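The Hosel latch fault

The Hosel latch fault (we mostly called it "the swing") was a planning error in Hosel, the household robot simulator built at Skenulbridge. I worked on it with Kaja Liepiņa, so take this article as one person's memory of it!

The fault turned up in September, during door tests. Hosel's planner would mark a door as open the moment the knob had turned, and then it sent the robot straight through, with the door still in the way. Out of 472 runs, 30 ended in a collision, and 14 of those were hard enough that a real machine would've needed repairs (or somebody would've needed a bandage, which worried me a lot more).

Kaja found the cause in the hinge code. The planner was reading the angle it had asked for and never the angle the door was really at. Her fix makes the robot wait for a measured angle before it moves, and if none comes, it stops and backs up. I still think the wait is a bit long, but I lost that argument.

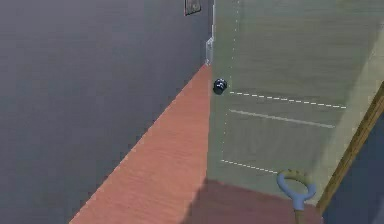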